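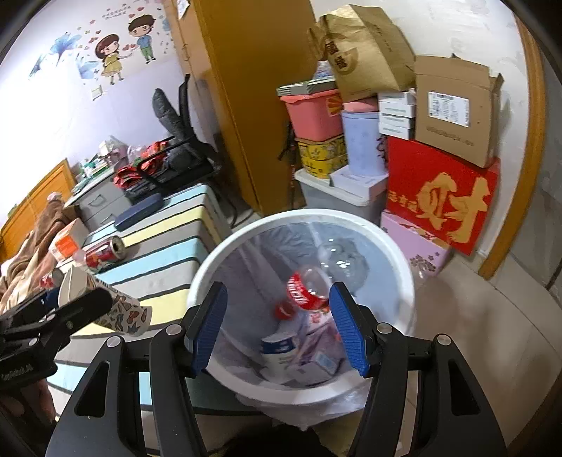

## Lirkine adds group voice threads

Lirkine, the voice-note app that a lot of you wrote in about over the summer, put out its August update on Tuesday. The big change is group threads. Until now you could only trade clips with one person at a time, and people who wanted to include a third friend had to send everything twice.

A group can hold up to five people. Anyone in it can start a thread, and each reply plays after the one before it, so you can put your phone down and listen to the whole conversation like a short radio show. Clips are still limited to two minutes. You can skip a reply by swiping left, and the person you skipped doesn't get told.

The company is based in Sundavstead and is still small. Edmund Rutkowska, who started it, told me by email that the five-person limit is there on purpose and won't be raised this year. "We tried it with bigger groups and two people did all the talking," he wrote. "The others stopped opening the app." He also said the most common request is for transcripts, and that they are working on it but have no date.

I've been using the new version with my sister and two cousins. It works well enough. Threads load quickly on Wi-Fi and slowly on the train. The notification sound is too loud and I couldn't find a way to change it without muting the app completely. One of my cousins has an older Android phone, and on hers the replies sometimes play out of order – closing the thread and opening it again fixes that.

The sound filters are back too. There were 400 of them at one point, mostly made by users, and they were pulled in the spring after complaints that the menu took forever to open. The new menu is searchable and you can pin the ones you like. Chuang, the echo filter that was all over everyone's clips last winter, is near the top. Gostotora, which makes you sound like you're talking through a box fan, is in there as well if you scroll.

Blagoje Yordanov, a reader who runs a weekly clip challenge on the app, says his last one got 1,614 entries, his highest so far. The theme was "describe your breakfast as a sports announcer." He would like to see challenges get their own tab. Right now he posts the rules on his profile and people have to go looking for them.

The update is free. Group threads are switched on by default, so if you don't want to be added to any, go to Settings, then Privacy, and change "Who can add me" to "Contacts only" or "No one." Your old one-to-one chats stay where they were.

If you've been trying it, send me a note about how it runs on your phone and which model you have. I'll put the replies together for the next issue.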